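Diese Website verwendet Cookies. Mit der weiteren Nutzung stimmen Sie dem zu.

Greifplaner: Kollisionsprüfung an der Kistenwand zu streng?
30. Mai 2024, von ehaddad

ehaddad:
Guten Tag zusammen, ich arbeite an der Bewegungsplanung für eine Zelle mit Kiste und gemischten Teilen. Der Planer (Pascu) verwirft sehr viele Griffe, bei denen ein Finger näher als 4 mm an die Wand kommt. Von 3000 Kandidaten bleiben 117 übrig, und diese liegen fast alle in der Mitte.

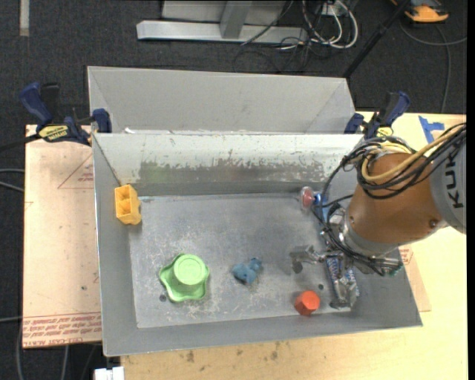

Meine Frage betrifft die Sicherheitszone. Ich möchte sie für die Wände verkleinern, für den Boden aber behalten. Das gelb-orange Teil mit den offenen Fächern lehnt links an der Schräge, und dafür findet der Planer keinen einzigen Griff. Hat jemand damit Erfahrung?

mident_tom:
Ich würde die Zone nicht anfassen. Prüfe zuerst, ob die Kiste im Modell senkrechte Wände hat. Bei dir sind sie schräg, ein Quader ist dann einfach falsch.

ehaddad:
Danke, das habe ich kontrolliert. Das Modell ist ein Mesh mit Schräge.

durnemach:
Sehe ich anders als Tom. Die Zone pro Fläche zu setzen ist ganz normal. Wir rechnen auch die Kabel am Handgelenk als Kapsel mit — bei deiner Schlaufe würde ich das unbedingt machen.

mident_tom:
Und wenn die Kalibrierung driftet, fährt er in die Wand. Viel Spaß.

ehaddad:
Ich probiere 2 mm an den Wänden, mit reduzierter Geschwindigkeit, und melde mich mit den Zahlen.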